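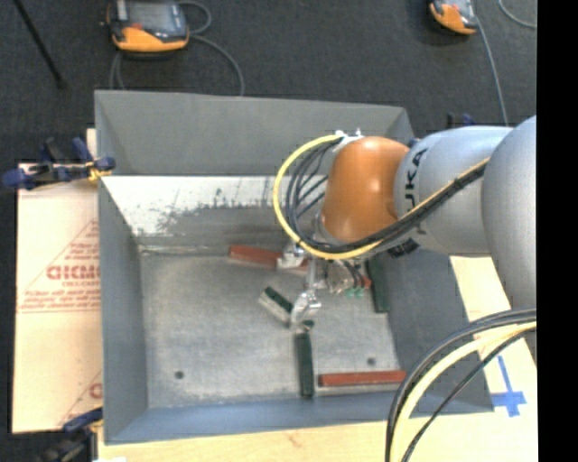
But if the business made a profit, the money must be somewhere, mustn't it? One of the evening group put that to me at the end of the last session, coat already on, and I gave a rather hurried answer on the way to the door. It deserved a better one, so I've rewritten the first half of these notes to deal with it properly.

Keeping Books for a Small Business
Session 3: Profit, cash and the gap between them
Handout revised 2 September 2020

Where we left off

Last time we drew up a simple profit and loss account for Zallow, our made-to-order curtain business, and most of you had it balancing by the tea break. Very well done, by the way, because that one has a nasty little trap in the carriage costs. We used invoices for everything. A sale went in on the day it was invoiced and a cost went in when the bill belonged to that month, whether or not anybody had paid anybody. This is called the accruals basis, and it's what people usually mean when they talk about profit.

Cash is a different record altogether. It follows the bank account and the till, and it doesn't care in the least who has promised what to whom. Both records are true. They're answering different questions, and I'd like you to get into the habit of asking which one you're looking at before you say anything cheerful or gloomy about it.

Worked example: Skostell

Skostell sells lampshades to shops. In August it buys 300 lampshades at £12 each and pays the supplier on delivery. It sells the whole lot in the same month to a single customer, Noguchi, at £30 each, and gives Noguchi 30 days to pay from the end of the month. There are no other sales or costs (I know, I know, but let's keep it manageable for now).

Profit for August
Sales: £9,000
Cost of goods sold: £3,600
Gross profit: £5,400

Cash for August
Received from customers: nil
Paid to suppliers: £3,600
Movement in the bank: £3,600 out

So there we have a splendid month on paper and a horrid one at the bank. If Skostell began August with less than £3,600 in the account, it needed an overdraft, or a patient supplier, or a loan from the owner, simply to carry out the most profitable order it had ever had. The missing money is sitting in trade debtors, on the balance sheet, under the name of Noguchi. It will come in when Noguchi pays, and the profit and loss account won't take any notice when it does, as the sale has already been recorded once.

Do try writing that last step out as a double entry before you read on. Debit bank, credit trade debtors. If you've written "sales" anywhere in it, go back and have another look.

Other places where the two part company

Stock is the big one for shops. Had Skostell sold only half of its lampshades, only half of the £3,600 would count as a cost of August's sales. The rest would stay on the balance sheet as stock until sold, though every penny had left the bank.

Drawings are the owner's own money coming out. They empty the bank and never appear as a business expense for a sole trader. I've seen more long faces over drawings than over anything else in this course.

Loans work the other way round at first. The money arriving isn't income. The repayments of the original sum aren't a cost either, but the interest is, and you'll need to split each instalment between the two.

Prepayments, such as a year's insurance paid in one go, leave the bank on one day and get spread over 12 months in the accounts. We did one of these in Session 2 and will do a harder one next week.

Sales tax, where a business is registered for it, passes through the bank account without belonging to you. Please put it somewhere safe - a separate account is lovely if your bank doesn't charge for one.

Making a cash forecast

Draw up a sheet with a column for each month and start with 3 months, as anything longer tends to put beginners off. At the top goes the opening balance. Under it list the money you expect to receive, in the month you expect to receive it, and be a bit hard-hearted about slow payers. Then list the payments in the same way. Opening balance, plus receipts, less payments, gives the closing balance, and that becomes the next column's opening balance.

Leave depreciation out. It isn't a payment, and it creeps into somebody's forecast every single year!

For next week

Ideck is a small printing firm with an opening bank balance of £3,000. The list of its invoices and bills is on the back sheet. Prepare a profit and loss account for the first month and a cash forecast for the full 3 months, then write a short paragraph, in your own words and as if to the owner, explaining why the two first-month figures differ. Pencil is fine. Bring your workings even if they've gone wrong, and bring the Zallow sheets as well, as we'll be adding the prepayment to them.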